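How to budget for a hand-held gripper kit without annoying Finance

I look after equipment requests at Goltura, so I've read plenty of spreadsheets that say "gripper x 1" and a price. They are touching documents. If you want yours signed off first time, work through the steps below before you ask anyone for a quote.

Step 1. Write down what you'll pick up

Go round the desks and make a list of ordinary objects, with their widths. Do this before you look at a catalogue, as catalogues are persuasive. A novelty mouse is a perfectly good entry - it's glossy, rounded and has a shape no sales engineer would choose. Our list for the Presby project ran to 40 items and settled most of the arguments about finger opening. 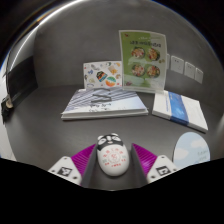 Step 2. Price the fingers separately

Ribbed soft fingers are consumables, whatever the supplier's brochure calls them. Put them on their own line, along with the pads and the screws. We allow seven spare pairs per year for each gripper. Siham Srour, who signs our orders, used to query this every June and now queries it only in spirit.

Step 3. Add the dull bits

Printed markers, mounting plates, memory cards, chargers, a case that shuts. Ours came to 514 pounds, on a quote that had originally allowed nothing for any of it. Masri quoted 506 for the same list but left out delivery to Nindurholm, so do read the small print - it's small on purpose.

Step 4. Cost the hours

Someone has to hold the thing. Budget for setting up, checking recordings and doing the bad ones again. If your plan has a full day of recording and no time for checking, you've planned half a job.

Step 5. Buy one, then wait

Order a single kit and use it on everything from Step 1. Note which objects defeat it and what wears out, then amend the spreadsheet and order the rest. Keep the supplier's quote open while you do this, and get the expiry date in writing.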